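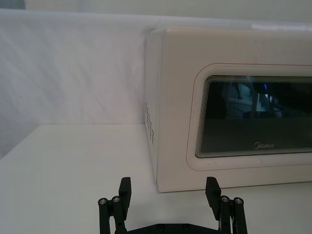

九月，上午九点四十，Purklow 单元

先把昨晚没写完的补上。昨晚跑到第 79 个循环的时候右臂又报了一次末端通信超时，Torkata 直接把两条臂都停了，我当时急着赶末班车，只在白板上写了个“右腕，又来”，今天早上来一看，自己都愣了一下，什么叫又来，上次是哪次也没写。所以这一篇我尽量写细一点，省得下回又对着白板猜。

先说单元现在的状态。两条臂，一台微波炉，白桌面，后面挂白布。任务还是那一套：开门、停、关门、回原位。动作很简单，可对位置挑剔得要命，炉子往旁边挪三毫米，右边按键就开始按偏，按偏了它也不知道自己按偏了，照样往下走，然后左边去扒一扇根本没开的门……上个月就是这么把左手食指的连杆弄松的。

今天早上的顺序（我按实际做的写，有几步顺序不太对，下次可以改）：

1. 上电之前先用手把两条臂推回停放位。右臂的第四轴推起来比左臂涩，一直如此，记录里翻得到，Tremblay 那边的同一型号也是这个手感，先不管。
2. 上电，等 Torkata 自检。自检过了两次才全绿，第一次卡在右侧末端，断电重来就过了。这种“重来就过”的毛病最烦人了！
3. 末端指节逐个张合，低速。左边顺，右边拇指一侧有一下很轻的咔嗒声，耳朵凑近才听得到。
4. 擦相机镜头。擦完才发现应该先擦再自检，自检里带着一次曝光检查，等于白做了，又补了一遍。
5. 微波炉归位，用那套铝的定位靠块推到底，然后把靠块拿走，放回柜子第二层。一定放回去，上周就是留在桌上被臂刮了一下，靠块的角现在还是毛的。

十点二十

开始查右腕。我本来怀疑是控制柜里那块转接板，毕竟换过一次，结果插拔、看供电都没事，电压稳得很。然后去晃线，晃到手掌根部那个小接头的时候，监视窗口里的丢包计数一下子就跳了。好，就是你。

线是好的，外皮没破，问题在走法。腕部转到最大角度时，那一圈余量不够，接头会被斜着往外拽，一次拽一点点，跑上几十个循环就松了。停下来一看又是插着的，怪不得每次都查不出来。左边余量留得大，从来没出过事，我以前还嫌它荡来荡去不好看，想给它扎紧一点，幸好一直懒得动手。

处理：右侧松开腕后第一个扎带，往前放出一截线，弯成一个松的圈，再扎回去，扎带不要拉死，能用指甲推动就行。接头重新插，听到“嗒”的一声为止。然后手动把腕部从一头转到另一头，来回二十遍，眼睛盯着那个圈，没有绷直过。监视窗口里的计数没动。

顺手把右侧指节的螺钉也过了一遍。拇指侧果然有一颗松的，咔嗒声多半就是它。Nastura 给的手册上说这一批小螺钉每 1,000 个循环检查一次，我觉得对我们这个活来说太长了，开关门的时候手指受的是侧向力，和它手册里那种正着夹东西完全两回事。我打算改成每 500……算了，先按每班检查一次，反正也就一杯茶的工夫。螺纹胶用低强度的那支（蓝盖子），点一点点就好，上次有人点多了，胶流进转轴，整个指节发黏，拆洗花了一下午。

十一点十分

线走好了，重新标定末端。每次动过腕部的扎带都要重新标，我以前觉得多此一举，后来有一回偷懒没标，动作看起来都对，就是整体偏低，按键老是按到下面一行去。这回老老实实标。

标定流程没变，我还是写一遍，新来的同事总问：

先把炉子断电，标定全程不插电。两臂回到停放位，Torkata 里切到示教，速度限到百分之十。右臂先碰面板上的参考点，再碰门框的参考点，每个点碰三遍取中间那一遍，不要取平均（曾经有一遍碰歪了，平均以后三遍全废）。左臂只碰门框。存盘的时候文件名里写上“动过什么”，光写时间没用，过两个礼拜谁都不记得那个时间发生过什么。

标完插上炉子的电，看显示亮了，再跑一个空动作：两手到门前的预备位，停住，不碰任何东西。这一步我会绕着桌子走一圈看两手的高度，看到哪边偏高就回去重标，不要在程序里加补偿。加补偿是条不归路，去年那份程序里有十一处补偿，谁都不敢删。 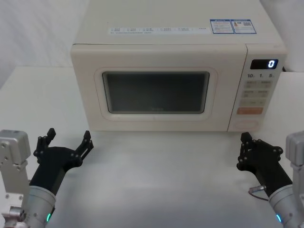

预备位停住以后，要等多久才能放它去开门？

等到 Torkata 里两臂的位置误差都落进阈值、并且保持三秒，再手动点继续；只看臂不动了就点，末端可能还在慢慢回正，第一下容易按偏。

接着说开门。开门这一步左右手是要配合的，右手管按键，左手管门。门弹开以后左手从门边进去，把门往左带。以前的程序是左手一直推到底，推到铰链顶住了还在用力，听着门轴吱一声我心都揪一下。现在改成接近全开的时候就把力放掉，让门自己停在那儿，左手退出来一点，留在附近等着关门。改完之后铰链没再响过，力的曲线也干净多了，末尾那个尖刺没了。

控制频率今天也调过，记一下：原来图省事，末端和手臂用同一个频率读，右侧线路一有毛病就整条一起等。现在末端单独走 50 Hz，手臂该多快还多快，末端丢一两包不会再把全体拖停，只在日志里记一笔黄的。要注意，黄的多了还是得去看接头，不能因为它不停机就当没事！我在面板上加了个小计数，黄的满十条会弹出来提醒。

下午一点半

吃完饭回来跑连续循环。前面一段我站在旁边手按着急停，后面坐下来看日志。

中间停过一回，和线没关系，是背景布。空调一开，布的下摆被吹得一鼓一鼓，头部相机那边把门的边缘认歪了，程序自己退回了预备位。退回得挺漂亮的，这倒是要表扬一下，以前它会硬着头皮往前伸。布的下摆我用夹子在桌子背后夹住了，夹在相机看不见的地方，褶子没法全部弄平，能不飘就行。想换成硬板，可是硬板反光，上次借来试过，炉门玻璃里全是影子，更糟。

门玻璃的反光本身也是老问题了。识别门框我现在只用外面那一圈边，不用玻璃里面的任何东西，里面一会儿有灯影一会儿有人影，靠不住。开门之后倒是好认，腔灯一亮，开口的轮廓很清楚，唯一麻烦的是亮光会铺到前面的桌面上，曝光得锁住，不锁的话整张都跟着变暗，右手在画面里就糊成一团黑。曝光锁定的选项在 Torkata 的相机页第二栏，默认是关着的，每次升级完都会被改回去，升级完记得看一眼。

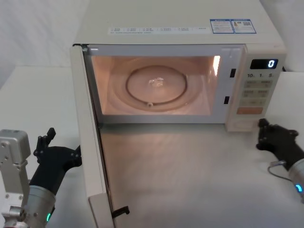
门开到位，腔灯亮，右手停在控制面板右下角附近。

下午四点五十

到现在没有再报超时，黄的有两条，都出在我换扎带位置试着玩的那几分钟里，不算数。右边拇指侧没有咔嗒声了。

还没弄完的，按我记得的写，没有先后：

右臂第四轴发涩，等 Tremblay 的人回信，他们说手上有一份拆检的记录，要找一找。
备用的末端线只剩一根，要跟 Nastura 再订，这次问清楚接头能不能换带锁扣的。
靠块那个毛角，拿锉刀修一下，修完重新量，不要凭感觉。
炉子后面的电源线有点碍事，右臂回停放位的时候离得近，想往背后再收一收，但是插座位置就在那儿，得先找根合适的延长线。
控制柜滤网该拍灰了，我已经说了三次了。

还有一件，关门的力度。现在是左手推门，推到有卡住的感觉就撤，大多数时候关得上，偶尔门钩没进去，门又慢悠悠地弹出来一点。我试过加大力，结果整台炉子往后滑，又得重新归位。炉脚下面垫防滑垫可能行，可是垫子一加，高度就变了，高度变了就得重标……所以今天先没动，想找个最薄的那种，明天上午去仓库翻翻。如果垫了，请务必在存盘文件名里写“加垫”，拜托拜托。

下班前臂停在停放位，炉子断电，门关好，急停按下，镜头盖盖上。钥匙在老地方。

留言（4）

接头那个事我们隔壁单元也碰到过，后来在接头旁边加了一小块泡棉双面胶，把线固定在腕子上，让弯的地方离接头远一点，跑到现在挺稳的。你要是余量不够放，可以试试。

楼上这个办法好，泡棉别太厚，太厚了转的时候会蹭。另外问一句，黄的满十条是一个班清零一次，还是一直累着？

回楼上：现在是重启才清零，我觉得不太对，想改成按班清。泡棉我柜子里有，明天试。

滤网我拍了。拍出来的灰够做一床被子。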